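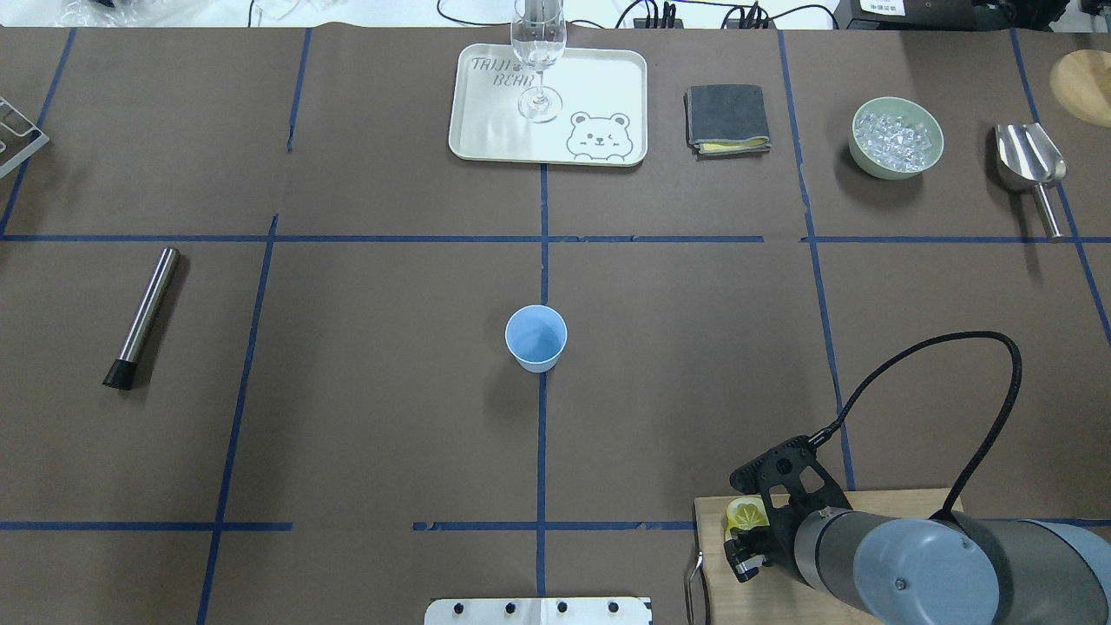
Où en est le roman, et sera-t-il fini à temps ?

Le premier jet est terminé, la réécriture est entamée aux deux tiers, et je vous rends le manuscrit complet en mars, comme convenu dans la lettre de bourse.

Voilà, le plus important est dit, vous pouvez respirer (moi aussi) ! Pour le reste, je vous dois un vrai compte rendu, et comme le dernier était plutôt sec, je me rattrape avec celui-ci, daté du 1 septembre 2023.

Je rappelle le projet pour celles et ceux qui ont rejoint Vida depuis l'attribution des bourses. C'est une romance contemporaine, titre de travail « Les Hivers de Brakthorpe ». Clémence revient dans la petite ville de Brakthorpe pour vendre la librairie de sa tante, et elle y retrouve Ruben, l'organiste de la paroisse, avec qui elle devait se marier et qu'elle a planté à trois semaines de la cérémonie. Il y a de la neige, un chien sourd, beaucoup de soupe, et une question de foi qui court sous toute l'histoire sans que personne ne fasse de sermon. Enfin, ça c'était l'intention. Dans le premier jet il y avait un sermon. Il faisait six pages. Il n'y est plus.

Le manuscrit

J'ai aujourd'hui 40 chapitres, et le compteur de mon traitement de texte affiche 857 feuillets, notes et scènes abandonnées comprises. C'est beaucoup trop, je le sais, et j'en coupe tous les matins. Le roman lui-même tiendra dans un volume normal, promis. Les 30 premiers chapitres sont réécrits et je les considère comme solides. Les dix derniers sont encore en chantier, surtout la partie du concert de l'Avent, où tout le monde est dans la même église au même moment et où je n'arrête pas d'oublier où j'ai laissé la belle-sœur.

Le gros changement depuis mon dernier rapport, c'est que je suis passée à 2 points de vue. Au départ tout était raconté par Clémence, et Ruben avait l'air d'un monsieur blessé très digne qui joue du Bach en regardant par la fenêtre. Mes lectrices tests le trouvaient ennuyeux, et elles avaient raison ! J'ai écrit un chapitre de son côté, pour voir, un soir, et il s'est mis à être drôle, rancunier, un peu lâche aussi. Je l'ai gardé. Du coup il a fallu reprendre toute la première moitié, et voilà où est passé mon printemps.

Les relectures

Le suivi avec Đạt Bùi, l'éditeur que vous m'avez attribué, se passe très bien. On se parle au téléphone toutes les trois semaines et il m'envoie ensuite ses notes par écrit. Il est d'une patience d'ange avec mes adverbes, beaucoup moins avec mes coïncidences. Sa grande bataille de l'été a été la lettre perdue du chapitre douze (vous savez, la lettre qui expliquait tout et qui avait glissé derrière le radiateur). Il n'en voulait pas. J'ai boudé une semaine, puis j'ai enlevé la lettre, et maintenant Clémence et Ruben sont obligés de se parler pour de bon, dans une voiture en panne, et c'est devenu ma scène préférée du livre.

Mon groupe d'écriture, Litar, a lu les quinze premiers chapitres en juin. Les retours étaient chaleureux dans l'ensemble. Deux reproches revenaient : le début traîne avant la première rencontre, et la tante morte est plus attachante que la moitié des vivants. Pour le premier, j'ai avancé les retrouvailles au chapitre deux. Pour le second je ne touche à rien, je l'adore, cette tante.

L'argent

La première moitié de la bourse a servi à ce qui était prévu : la garde des enfants deux matinées par semaine, l'abonnement à la salle de travail de la médiathèque, et quatre jours de retraite d'écriture en mai. Il me reste une petite somme sur la ligne « déplacements », parce que l'organiste que je devais aller interroger a préféré me répondre par courriel (des courriels magnifiques, très longs, avec des digressions sur les soufflets). J'aimerais basculer ce reste sur la relecture professionnelle de fin de parcours. Est-ce que ça vous convient ? Un simple mot de votre part me suffit. Les justificatifs sont dans l'enveloppe, classés par mois.

Ce qui coince

La fin. Je sais avec qui elle finit, vous aussi, c'est une romance ! Mais je n'ai pas encore trouvé comment elle pardonne à son père, et si cette partie-là sonne faux, la demande en mariage tombera à plat juste derrière. J'ai trois versions. La première est trop gentille, la deuxième trop bavarde, et dans la troisième le père ne vient pas du tout, ce qui me plaît assez mais laisse un trou au chapitre trente-huit. Đạt penche pour la troisième. Je lui ai demandé de me laisser jusqu'à notre prochain appel.

La suite

Cet automne je termine la réécriture et je fais passer l'ensemble au groupe. Ensuite viennent les corrections, la relecture professionnelle si vous acceptez le transfert, et la remise. Les éditions Clello ont demandé à voir les trois premiers chapitres, sans engagement de leur part. Je les leur envoie dès que Đạt me donne son feu vert, et je vous transmettrai leur réponse, bonne ou mauvaise.

Je joins le chapitre de la voiture en panne pour celles et ceux d'entre vous qui auraient envie de lire un bout. Le chien y est aussi.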